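# Odon 4 scene tools and planner, after a winter of daily use

I've been running Odon since January, mostly for one job: building kitchen scenes in simulation and testing pick-and-place policies in them before they go anywhere near hardware. It replaced a pile of scripts that Jui-lin Pan and I had kept alive for too long. This review covers the scene builder, the motion planner, the perception stub and the batch runner. I haven't used the mobile base features, so I'll leave those alone.

We paid for two seats. Nobody at the company knew I was writing this.

## Setup

Install took a morning. The Linux package is clean and the license server is a single binary. The one snag was the physics plugin, which wants its own Python environment and doesn't say so until it fails on import. Put it in a separate environment from the start.

Robot import is good. I loaded our arm description with the gripper attached as a second file, and the joint limits and collision meshes came across correctly. Under Rendberg, the tool we used before, I had to fix the wrist collision shape by hand every time we updated the model.

## Scene builder

You give it a surface, a set of assets, a target object and a goal region, and it fills in the clutter. There are settings for density, for how much tilt is allowed at spawn, and for how long physics runs before the episode starts. Settling time matters a lot. The default is short, and on our first batch a good share of the objects were still moving when the policy got its first observation. I doubled it and the problem mostly went away.

Asset scale is the weak point. Odon trusts whatever units are in the file. If your library comes from several sources, as ours does, you'll get figurines the size of a blender sitting next to the mugs. There is a "normalize by category" switch, but it depends on category tags, and most free assets have none. Jui-lin ended up writing a tagging script. It isn't long, but I'd expect this in a paid product.

Materials and room backgrounds can be randomized on their own, and you can lock one while varying the other. I use this all the time. When a policy fails on one countertop texture and passes on the rest, you want to hold everything else still and look at only that.

## Planner

The planner is the reason I'd buy it again. It takes a goal pose for the held object (you don't have to work out the gripper pose yourself) and it treats the object as part of the arm for collision checks. Placing something into a dish with a raised rim used to be a steady source of small bumps for us. Now I set a clearance value for the goal region, and the planner comes in from above and keeps to it.
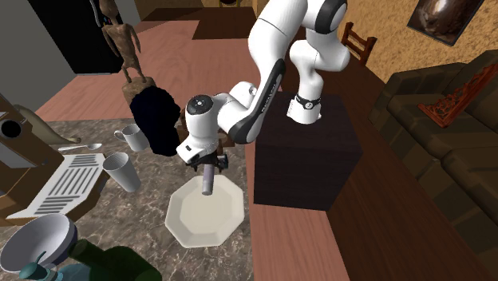
Clearance is set per region, so a tight value at the goal doesn't slow down the whole path. The default works for most tableware. For long thin objects I raise it, as the planner only checks the object at the grasp angle it was told about, and a grasp that slips a little will change that angle. An option to pad the held object would be better. Jomar Marquez asked support for one and was told it's on the list.

Planning is fast in open space and noticeably slower in clutter. With the time limit at its default, some crowded scenes return no path at all, and the log just says "timeout." It doesn't tell you which pair of shapes was the trouble. You can get that from the debug viewer, but only by replaying the episode by hand.

## Perception stub

Odon can feed your policy rendered images or skip vision and hand over object poses with noise added. The second mode is handy for finding out whether a failure belongs to the planner or to the detector. The noise model is plain: position and rotation, each with a spread you choose. It doesn't handle occlusion, so an object completely hidden behind another still reports a pose. Keep that in mind when reading your numbers – the stub will make your system look better than it is.

## Batch runner

A batch of 500 episodes finishes overnight on our single workstation, with time to spare. Every episode saves its seed, and replaying from the seed gave me the same result each time I tried it, with one exception. Seed 428 in our clutter set ends differently depending on whether the viewer is open. I reported it. Support could reproduce it and suggested running headless for anything that counts.

The results page lets you filter by outcome and jump straight to the replay. Sorting by time to completion is more useful than I expected, as the slow successes are often near failures.

Exports go to CSV or to Sarmiento's log format. The CSV is missing the clearance values, so I add those from the config afterward.

## Compared with the others

Rendberg has nicer lighting and a better asset browser. Its planner ignores the held object unless you attach it manually. Eltent is cheaper and fine for a bare table with a few blocks, but I couldn't get it to settle a crowded counter without things sliding off.

## Who should get it

If you test placing and tidying tasks in cluttered scenes, Odon is worth the money, mostly for the planner and the repeatable seeds. If you only need rendered training images, Rendberg does that better.

Settings I'd change on day one:

- Settling time: double the default
- Planner time limit: 10 seconds for cluttered scenes
- Viewer: off during batch runs
- Autosave: on (it ships off, and I lost 40 scene edits that way)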